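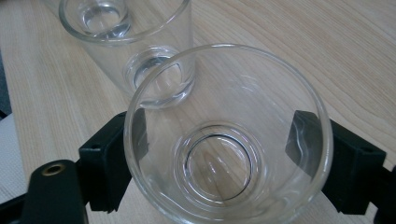 Page last changed: September, in the afternoon (fixed the bit on cables)

So I've been putting off writing up our house rules for hand-held gripper work, mostly because I knew I'd end up arguing with myself over half of them. But two new people started at the Birby project this month, and I got tired of giving the same speech, so now it's going on the blog where I can just point at it.

Quick background if you're new to this site. We record people doing ordinary table chores with a gripper in each hand, and the recordings go into training robot arms. We began with the Tandau guidelines, which run to 8 pages and are pretty good on file names and pretty thin on what a human being should do with their elbows! What follows is what we've added.

Rule one is about grip. Put the pads on the wall of the cup, one on each side, and close until it holds. Then stop. People squeeze, I squeezed for months, and a squeezed cup teaches the robot to squeeze. 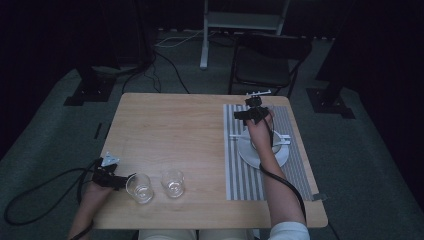

My biggest gripe with most written standards is that they skip setup completely, and setup is where our bad recordings come from. We fix the layout before anyone picks up a gripper, and it stays fixed until the batch is over. Each hand should have its own side to work on - with two cups over on the left and the plate on the striped mat to the right, there's bare wood in the middle and your wrists aren't fighting each other. Cables go off the outside of the table or back along your arm, never across the work. (I used to allow a loop over the front edge. I don't anymore.)

Rule three, do the boring version. If you'd normally pick up a cup and set it on a plate in one smooth move, do that. Don't slow down for the cameras. Of the 937 recordings we went through over the summer, some 3 in every hundred got thrown out for what I call "museum hands", and a few of those were mine, sigh.

Rule four is to start and finish open. Jaws apart, nothing between them, hold it for 2 seconds at each end. Deltetholm does this differently and trims everything afterward, and I've seen their trimming queue, so no thank you. 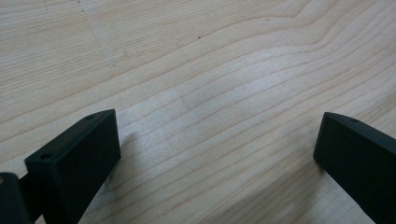
What I'm still not sure about

Dropped cups. The Tandau text says to stop and delete, and I used to agree, but a clean recovery seems worth keeping if you label it. For now we keep them in a separate folder and I go back and forth on it every week or so. If your group has a written rule for this I'd love to read it, even if it's one line on a sticky note.

Also clear cups versus colored ones. I want a mix in every batch and haven't settled on how much of each. More when I've tried it.

Recent posts
Labeling left and right without losing your mind
My notes on the Vashisht checklist
Why I tape the chair position now
Gripper pads: when to swap them
A longer table, a shorter day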